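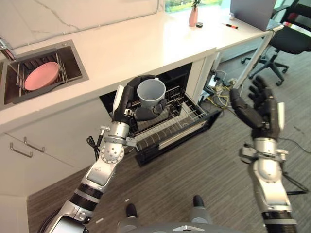 KITCHEN BENCH -- Dishwasher loading and sink area

June 15, 2023

Entry by Jaqueline Ibarra. Jinfeng on the afternoon half.

Purpose: settle a loading order for the shared dishwasher and write down the state of the sink area before Uriel starts on the plumbing. The January notes cover the old machine only and should not be used for this one.

Dishwasher. Rack pulled partway out with the door folded down. Tines are thin and vertical, in rows, dark gray. Utensil section is along the front edge, so anything tall in it gets in the way when reaching for the back rows. Load back to front. Cups go in rim down. The light gray plastic cup is light enough to flip during a cycle; put it between two heavier pieces or wash it by hand. Pink plate was on the drying rack in the sink. Plates that size go in the rack at a slight lean, one per gap.

Ran one cycle on the Sterex tablets and one on the Nandholm powder. Meter reading before the first: 1131. Cycle length on the short program was 56 minutes both times. Tablets left a film on the plastic cups, none on the plates. Powder left no film but some grit in the bottom of the tub. Filter pulled and rinsed after the second run. Jinfeng wants a repeat with half the powder before we pick one. Fine with me.

Counter. Red-and-black screwdriver was by the backsplash at the window end. It goes back in the Ambrose drawer when the plumbing work is finished. Pink vase stays at the window, the plant does well there. Please do not water it over the laptop. Rhonda asked whether the laptop could live elsewhere. Answer is still open -- the outlet at the desk is full.

Veining in the countertop hides dried water marks under the ceiling lights. Check with a flashlight held low. Found two rings near the sink, both came off with warm water and dish soap. No vinegar on this surface until Marisol hears back from Mavitz about the finish.

Sink island. Double basin, left one slightly larger. Drying rack stays in the left basin so the right one is free for rinsing. Spout reaches the left without trouble. Drain pipes and flexible hoses underneath are exposed, and one hose hangs low enough to lie on the carpet in a loop. Uriel to clip it up under the counter. He quoted 645 mm from the floor for the clip height, which I have not checked. Until that is done, nothing gets stored under the sink and chairs stay clear of it.

Carpet. Scuffs and a few faint marks in front of the island, all old as far as I know. There was a small white scrap on it, paper or plastic. Vacuum before the clips go in, so the adhesive backing doesn't end up with lint on it.

Dried stems in the green vase shed when moved. Leave them where they are.

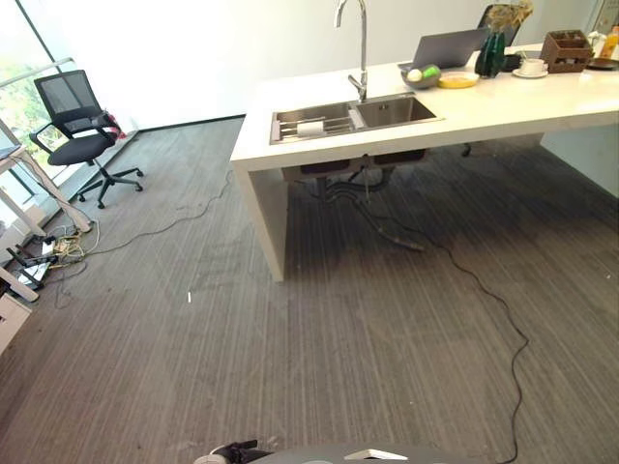
Which basin should dishes be rinsed in before they go in the dishwasher?

The right one. The drying rack takes up the left basin, and rinse water with food in it should not run over things set there to dry.

Open items: clip height, half dose of powder, reply from Mavitz. Rhonda has the filter instructions.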